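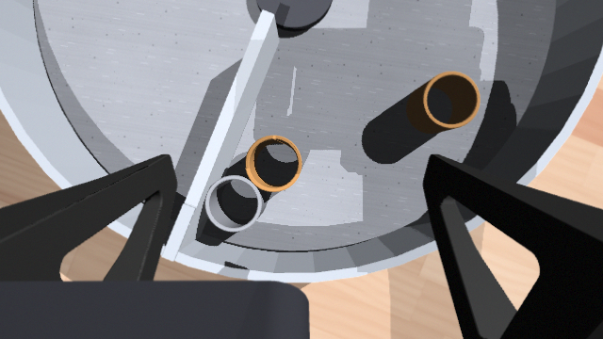 Render over the gripper, sim cell: bowl, divider, three short rings (two orange, one gray).

3 min read

# girkholm-bowl-cell

Sim cell for ring pickup out of a round bowl. This README is about setting the cell up and keeping it sane. Training stuff is in the Tremov repo, don't look for it here.

Last pass over this file: 2025-06-02

## What's in the cell

- one arm, two finger gripper (Gruten model, black fingers, open triangle in each)
- bowl, faceted wall, on the wood table
- divider in the bowl, plus the dark disc it runs to
- rings, hollow, orange and gray
- wrist view, 800 x 800, downsampled to 400 x 400 on export

## Setup

1. Load the table first, then the bowl. Other order and the bowl spawns a hair into the wood and jitters.
2. Load the divider as a child of the bowl. Not of the table.
3. Home the arm. Fingers full open.
4. Drop rings, let it settle 20 frames before you record anything.
5. Run the finger check (next section).

Seed goes in `cell.cfg`. If you leave it blank you get a new layout every reset, fine for collecting, useless for debuging.

## Finger check

Do this after any change to the gripper mesh. Both fingertips should show in the wrist view with the gap between them clear of the gripper body. If one tip is missing the wrist offset got reset. Put the old value back in `wrist.cfg`, reload, look again. Don't fix it by rotating the view, did that in May and had to throw out the whole batch.

Collision mesh for the fingers is simpler than the visual one. The triangle opening is filled in for collisions. Known, leaving it.

## Known problems

**Ring close to the divider.** Finger won't fit down between ring and divider, grasp planner tries anyway. Gray ring in the render is this kind of spot, wedged in by the lower part of the divider with an orange one almost touching it. Current workaround: skip and take another ring first, then come back.

**Ring close to the wall.** Facets are flat, so the clearance changes depending where along the wall you are. Wall margin is set for the worst facet. Loses some reachable grasps, ok for now.

**Shadows.** Hard edged, dark, and they climb the wall. Color mask reads the inside of a ring as shadow half the time. Mask on the rim only, the orange rims are thin but they hold up. Gray ring is bad against the gray floor, use depth for that one.

**Seam in divider.** Short segment at the lower end is a seperate mesh. If it floats after a scale change, reapply scale to both pieces.

## Resetting a stuck cell

- open fingers
- lift arm straight up, no sideways move until it's clear of the rim
- delete rings, respawn
- still stuck: kill the process, clear `cache/`, start from step 1

Cell needs a full restart after 11 soft resets or the contact solver starts to drift. Geraghty build has a patch for it, not merged.

## TODO

- softer light option
- margin per facet
- rename `disc_old`, there is no disc_new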